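Stilholm Rights Network calls for release of detained union organisers in Billis

Seventeen members of the Billis Port and Warehouse Workers' Union remain in custody ahead of a hearing expected in March. The Stilholm Rights Network today published an open letter asking the authorities in Billis to release them and to let independent observers into the courtroom. The letter has 429 signatures, among them 24 sitting members of regional and national parliaments.
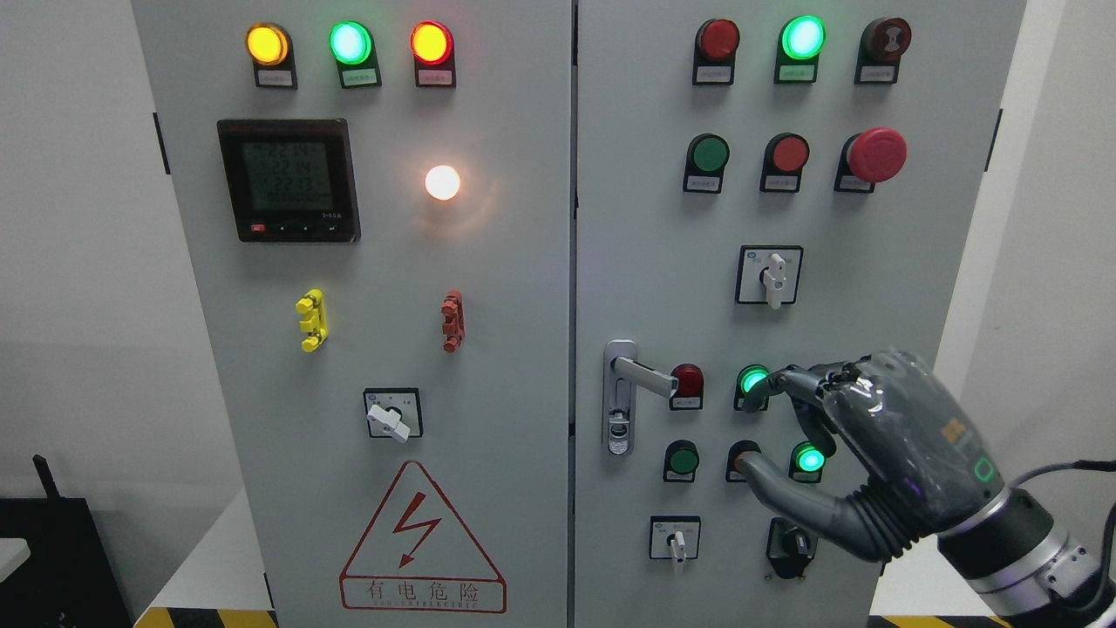
Despina Karagiannis

The 17 were arrested after a meeting at the union's office in the old harbour district. They are accused of belonging to an unlawful assembly. The charge sheet runs to 278 pages and relies for the most part on minutes of meetings, membership lists and leaflets about overtime pay. Defence lawyers were given the full text only after two written requests, and several annexes are still missing.

"These are people who held a meeting, wrote down what was said and kept the notes in a drawer," said Margarida Macedo, who leads the Network's legal work. "Nothing we have read in the charge sheet describes an act of violence or a call for one. We ask that they be allowed to go home while the court considers the case."

Four of the detained are elected branch officers. One of them, the branch secretary, attended a seminar on collective bargaining in Tredcombe last year at the invitation of the Network. Her attendance is listed in the charge sheet as evidence of contact with foreign bodies. The seminar was open to the public and its programme was printed in advance.

Ross Pollock, who chaired the Tredcombe seminar, has sent a signed statement to the court setting out who attended and what was discussed. He has offered to give evidence in person and has not yet had a reply.
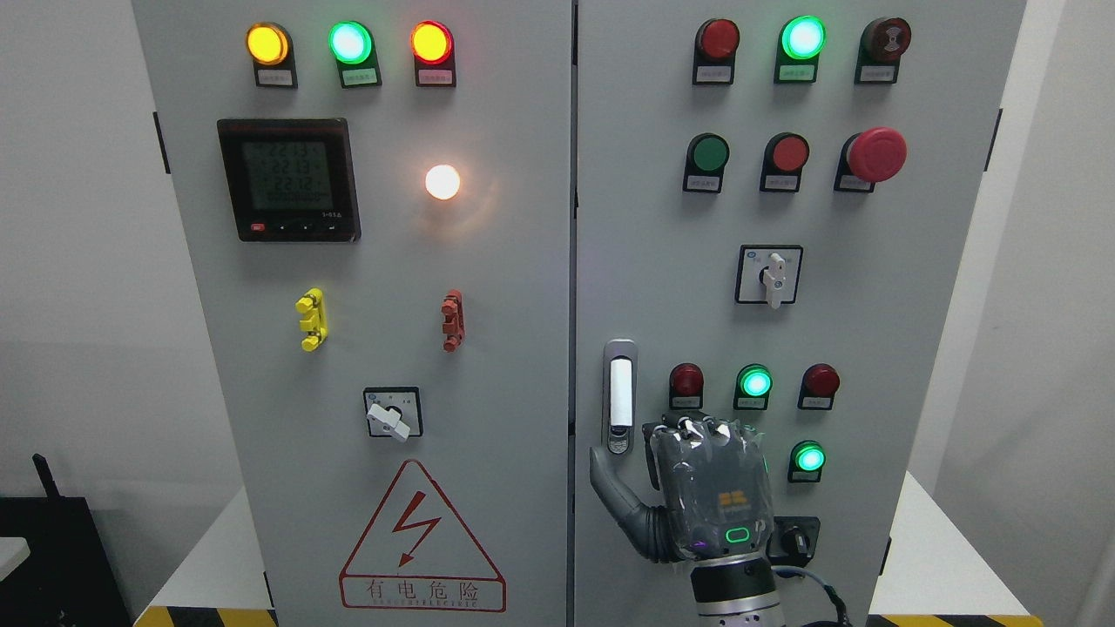 The open letter makes three requests. The first is that all 17 be released on bail. The second is that the defence receive the missing annexes in good time before the hearing. The third is that observers from trade unions and bar associations be given seats in court - at the previous session, relatives and reporters were told that the room was full and waited outside until the evening.

Skarphéðinn Vigfúsdóttir and Gavin Niven will travel to Billis as observers for the Network. They have asked to visit the detained before the hearing and to meet the prosecutor's office. A short report will be published on their return, in English first, with a translation to follow.

Family visits are limited to one a fortnight. Two of the detained have asked to see a doctor of their own choosing, and both requests are pending.

The letter stays open for signature until the day before the hearing. Organisations wishing to sign should write to the Network's office in Stilholm, giving the name and position of the person signing on their behalf. Individual signatures are also accepted.

Press enquiries: Despina Karagiannis, Stilholm Rights Network. Interviews with the observers can be arranged before they leave and after they return.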